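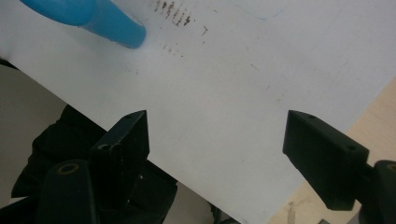
図5-1　白い面と青い筒状のもの。白は中央から上のほうで明るく、下の縁の近くではかすかに灰色を帯びる。

第5章　白を見る、白をつくる

この章で学ぶこと
・白い面の明るさが、光と周囲の色によってどう変わって見えるか
・影の色の見つけかた
・白い顔料の種類と、それぞれの性格
・布や壁における白の歴史のあらまし
・白を主題にした観察記録のつけかた

5.0　はじめに

前の章では赤と黄を扱いましたから、絵の具箱もずいぶん汚れたことと思います。ここで一度、パレットを洗って、窓を開けて、お茶でも淹れてください。この章はほかの章より少し長いのですが、手を動かす時間よりも眺めている時間のほうが多い章ですので、急がずに読んでいただければと思います。

白について教えるのは、私にとって毎年いちばん楽しみで、そしていちばん心配な仕事です。赤や青の授業なら、教室に入ってきた人は最初から「今日は色を習うのだ」という顔をしています。白の日はそうはいきません。白は塗らなくてもそこにあるもの、紙が最初から持っているもの、と思っている人が多いのです。私も若いころはそう思っていました。水彩を習いはじめて最初の二年ほど、白い花瓶を描けと言われると、輪郭だけ鉛筆で取って中はそっくり塗り残し、早く終わったと喜んでいたのですから、あまり偉そうなことは言えません。

考えが変わったのは、コーリコという湖のほとりの町でひと夏を過ごしたときのことです。私の借りた部屋は北向きで、壁は四面とも同じ白に塗られていました。大家さんが自分で塗ったのだそうで、缶はひとつ、刷毛もひとつ、同じ日の午後に塗り終えたという話でした。ところが朝、寝台の上から見ていると、どの壁も違う色をしているのです。窓の脇の壁はほとんど灰色に沈み、向かいの壁は湖の色を受けて青みがかり、戸口の壁は廊下の赤い床を映して、うっすらと桃色をしていました。天井は天井でまた違います。私は起き上がるのも忘れて、持っている絵の具でこの部屋を塗るとしたら何色が要るだろうと指を折りはじめ、途中でわからなくなって、朝食に遅れました。

この章で皆さんにお伝えしたいことの半分は、あの部屋の壁の話です。残りの半分は、では白い絵の具とは何なのか、白い布や白い壁を人はどうやって手に入れてきたのか、という、もう少し手触りのある話になります。

5.1　白い面は何色か

物理の言葉を借りますと、白い面とは、目に見える光をどの波長もおおむね同じように、しかもたくさん、いろいろな方向へ跳ね返す面のことです。砂糖も塩も雪も、ひと粒ずつ近くで見れば透明に近いのに、集まると白く見えますね。たくさんの小さな境目で光が何度も向きを変え、あちこちへ散らばって出てくるためで、この現象を散乱と呼びます。ビールの泡が白いのも同じ理屈です。授業でこの話をすると、必ずどなたかが「では今夜確かめます」とおっしゃいます。どうぞ確かめてください。

さて、跳ね返すのが仕事だということは、白い面は受け取った光の色をそのまま見せる面だということでもあります。夕日が当たれば橙になり、曇り空の下では青みを帯び、芝生の近くでは下のほうから緑が差します。これを絵の世界では照り返しと呼んで、昔から大切にしてきました。

ところが困ったことに、私たちの目と頭はたいへん親切にできていて、光の色を差し引いてから見せてくれます。夕方の食卓でも、朝の食卓でも、皿は同じ白い皿に見えます。この働きを色の恒常性といい、明るさについてのものを明るさの恒常性といいます。暮らしていくうえではまことにありがたい働きで、これがなければ、日が傾くたびに自分の茶碗を探して回ることになるでしょう。けれども絵を描く人には、この親切をときどき遠慮してもらう技術が要ります。

その技術のうちでいちばん簡単なものが、覗き穴です。灰色の厚紙に小さな穴をひとつ開け、片目をつぶって、穴から白い面の一部だけを見ます。周りの手がかりが消えるので、皿の白だと思っていたものが、穴の中では褐色だったり、青灰色だったりします。初めて覗いた人はたいてい声を上げます。私の教室でも、アンガス・アーカートさんという、普段はたいそう物静かなかたが、自分のシャツの袖を覗いて「これは緑だ」と大きな声を出し、隣の机の人の筆を落とさせたことがありました。窓の外に大きな木があったのです。

実習5-1　覗き穴で白を集める
はがきほどの灰色の厚紙を用意し、中央に小豆くらいの穴を開けます。家の中で白いと思っているものを、場所を変えて五つ選び、穴を通して見た色を絵の具で小さく塗ります。うまく似なくてもかまいません。塗った脇に、場所と時刻と天気を書き添えておきます。翌日、同じ場所で、時刻だけを変えてもう一度やってみてください。

5.2　影の色をさがす

白いものを描くとき、仕事の大部分は影を描くことになります。ここで多くの人が、黒を水で薄めた灰色に手を伸ばします。いけないとは申しません。ただ、少し待って、影をよく見てからにしてほしいのです。

晴れた日に雪の上へ落ちた影を思い出してください。青いですね。日なたの雪は太陽の光を受けていますが、影の中の雪には太陽が届かず、空からの光だけが当たります。空が青いから影も青い、という素直な話です。室内でも、電球の明かりと窓の明かりが両方あるところでは、ひとつの物から二つの影が落ち、片方は暖かく、片方は冷たい色に見えます。冬の夕方、部屋の灯りをつけた直後がいちばん見つけやすいので、十月を過ぎてこの章を読んでいるかたは、ぜひ窓辺に白い紙を置いて、鉛筆を一本立ててみてください。

もうひとつ、知っておくと助かるのが対比の働きです。同じ灰色でも、白に囲まれると暗く見え、黒に囲まれると明るく見えます。色にも似たことが起こり、鮮やかな橙のそばに置いた灰色は、わずかに青く見えてきます。つまり影の色には、本当に届いている光の色と、隣の色のせいで目の中に生まれる色とが、混ざって入っているわけです。どちらがどれだけかを分けて考えるのは、なかなか骨が折れます。初めのうちは分けなくて結構です。見えたとおりに塗り、あとで覗き穴で確かめ、違っていたら面白がる。それくらいの構えのほうが長続きします。

影の縁にも目を向けましょう。物のすぐ足元では縁がくっきりとし、離れるにつれてぼやけていきます。光源が大きいほどぼやけかたも大きくなり、曇りの日には影そのものがほとんど消えてしまいます。白い面の上ではこの縁の変化がよく見えますから、影の勉強をするなら白い卓布の上がいちばんです。ついでながら、卓布の皺も立派な教材になりますので、この章を学んでいるあいだはアイロンを休んでもよい、と私は家の者に言っております。あまり信用されていません。

5.3　白い絵の具のあれこれ

画材店に行きますと、白だけで何種類も並んでいて、初めての人は戸惑います。名前の違いは、たいてい中に入っている顔料の違いです。

鉛白は古くから使われてきた白で、油絵の歴史の長い部分を支えてきました。やや暖かみがあり、乾きが早く、丈夫な膜をつくります。ただし鉛の化合物ですから毒性があり、この本の実習では使いません。美術館で古い油絵の肌や襟の白に見とれたとき、多くはこの白なのだと思い出してください。

亜鉛華、またの名をジンクホワイトは、十九世紀に広まりました。冷たく澄んだ白で、下の色を透かしやすく、ほかの色に混ぜたときに相手を静かに明るくしてくれます。水彩で不透明な白が少しだけほしいときに重宝します。油絵では、年月が経つと膜がもろくなりやすいと言われていますので、厚く塗り重ねる使いかたには用心が要ります。

チタン白は二十世紀の白です。隠す力がたいへん強く、少しの量で下の色を覆ってしまいます。便利ですし、今いちばんよく使われている白だと言ってよいでしょう。そのかわり、混ぜると相手の色を一気に白っぽくしてしまうので、慣れないうちは、何を混ぜても牛乳を注いだような色になりがちです。私の最初のチューブはこれでした。その年に描いた風景は、春も秋も同じ霧の中にあります。

忘れてならないのが、炭酸カルシウムの仲間です。白亜や、貝殻からつくる胡粉がこれにあたります。胡粉は膠で練って使い、塗ったばかりのときは頼りなく透けているのに、乾くにつれて白さが立ち上がってきます。初めての人は塗っている途中で心配になり、つい重ねすぎます。乾くまで待つのも手順のうちだと思って、次の頁でも読んでいてください。

そして紙の白があります。透明水彩では、いちばん明るいところは紙に任せるのが基本です。紙の白にも、生成りに近いもの、青みのあるものといろいろあり、青白く輝くような紙には、蛍光増白剤が入っていることがあります。これは紫外線を受けて青い光を返す物質で、窓辺では眩しいほど白く、紫外線の少ない明かりの下ではおとなしくなります。店の中で選んだ紙が、家の窓辺で別の紙のように見えたら、このせいかもしれません。

実習5-2　白の見本帖
手に入る白を二種類以上選び、黒い紙と白い紙の両方に、同じくらいの濃さで塗ります。乾いたら、それぞれに青をほんの少し混ぜたものを隣に塗ります。隠す力の差は黒い紙の上で、色味の差は白い紙の上で見比べてください。

5.4　晒す、塗る、洗う　暮らしの中の白

絵の具を離れて、布と壁の話をいたします。長い脱線だと思われるかもしれませんが、白を手に入れるために人がどれほど手間をかけてきたかを知ると、白い皿一枚を描く気持ちまで変わってきますので、どうかお付き合いください。

麻や木綿の糸は、もともと黄や茶を帯びています。これを白くするのに、昔の人は灰汁で煮て、洗い、草の上に広げて日に当てる、ということを何度も繰り返しました。土地によっては雪の上に広げます。日光と水と空気の力で色の素が少しずつ壊れていくのです。ひと夏を費やすこともあったこの仕事は、十八世紀の終わりごろから塩素を使う方法が広まるにつれ、ずっと短い時間で済むようになりました。

染織家のダリナ・パラマルチュクさんは、今でもときどき草の上で布を晒します。パレーデスの仕事場へお邪魔した折、棚に積まれた麻布を見せていただきました。端に小さな布札が縫いつけてあり、番号は551まで進んでいました。日に当てた日数の違う切れ端を、ひとつずつ残してあるのだそうです。「白くなったと思って取り込むでしょう。次の朝、隣に新しいのを置くと、昨日のはまだ黄色いの。隣に何を置くかで毎日がっかりできるのよ」と笑っておられました。5.2で述べた対比の働きを、これほど短く言い表した言葉を私はほかに知りません。帰りに切れ端を三枚いただき、今も教室で使っています。

壁の白では、石灰が主役です。石灰石を焼き、水を加えると消石灰になります。これを水で溶いて壁に塗ると、空気中の二酸化炭素と結びついて、ゆっくりと石灰石と同じ成分に戻っていきます。つまり漆喰の壁は、いったん石をほどいて薄く広げ、もう一度石にしたようなものです。化学の得意なかたは式を書いてみてください。不得意なかたは、どこかの蔵の壁に近寄って、日の当たるところと軒の下とを見比べるだけで十分です。

洗濯の話も少しだけ。白い布は使ううちに黄ばみますが、そこへごく薄い青を加えると、目には前より白く見えます。黄を青で打ち消すわけです。跳ね返る光の量はかえって減っていますから、計器で測れば少し暗くなっているはずなのに、人は白くなったと喜びます。この青みづけは、洗濯の最後のすすぎで長く行われてきました。絵でも同じ手が使えます。白い皿がどうにも汚れて見えるときは、もっと白を足す前に、影へほんの少し青を入れてみてください。

5.5　白の記録をつける

章の終わりの課題に取りかかる前に、記録のつけかたを説明しておきます。これは難しいものではなく、窓辺の白い紙を一枚、同じ場所に置いたままにして、毎日一度その色を塗る、というだけのものです。題して白日記。初めの受講生が付けてくれた名前で、私はたいへん気に入っています。

用意するのは、小さな帳面と、いつもの絵の具と、灰色の覗き穴です。帳面の一頁を縦に二つに分け、左に色、右に言葉を書きます。言葉は短くてよく、時刻、天気、窓の外にあったもの、それから気づいたことをひとつ。気づかなかった日は、気づかなかったと書きます。書きかたの見本に、私の帳面から一日分を写しておきましょう。

2022年9月4日　午前　薄曇り。紙は左が明るい。右の端に緑が来ている。隣家の洗濯物が出てから緑が弱まる。昼前にもう一度見たら、どこが緑だったか思い出せない。

見てのとおり、立派なことは何も書いてありません。それでも続けていると、頁をめくったときに季節が見えてきます。私の白日記は、途切れ途切れながら33年になり、塗った四角は3426になりました。数えたのは一度きりで、風邪で寝込んだ冬のことです。八月の白は思っていたより暗く、二月の白は思っていたより黄色い。少なくとも私の窓では、そうでした。皆さんの窓ではきっと違うでしょう。

色を塗るときに気をつけていただきたいのは、前の日の頁を見ないことです。見てしまうと、昨日の色に合わせたくなります。洗濯ばさみで前の頁を留めておくとよいでしょう。塗った色が紙の上で乾くと少し薄くなることも、第2章で学んだとおりです。乾いてから見て違うと思っても、直さずにおき、右の欄に「乾いて薄くなった」と書いてください。

一週間ほど休んでしまっても、空けた分を埋める必要はありません。休んだところは何も塗らずに一行あけ、また今日から始めます。

章の課題

1　実習5-1で塗った色のうち、自分の予想といちばん違っていたものを選び、なぜその色になったのか、周囲にあるものを手がかりに説明しなさい。

2　白い器をひとつ、白い布の上に置き、黒を使わずに描きなさい。大きさは自由とします。描き終えたら、影に使った色の名をすべて余白に書き出しなさい。

3　同じ器を、赤い布の上に置いて描きなさい。器の下半分にどのような変化が起きたか、2の絵と並べて話し合いなさい。

4　家族か友人に、家の中でいちばん白いと思うものを尋ね、覗き穴で一緒に確かめなさい。答えが食い違ったときは、二つを隣に並べて見ること。

5　白日記を十四日間つけなさい。十五日目に初めて全部の頁を開き、気づいたことを一頁にまとめなさい。

課題2では、紙の白をどこに残すかを先に決めておくと楽になります。鉛筆で薄く印をつけておき、そこだけは最後まで筆を入れずに進めてください。印をつけた場所が途中で気に入らなくなることもよくありますが、一枚目はそのまま描き上げて、二枚目で場所を変えましょう。次の節では、まずこの課題2を例にとって、器を置く位置と窓の向きから順に見ていきます。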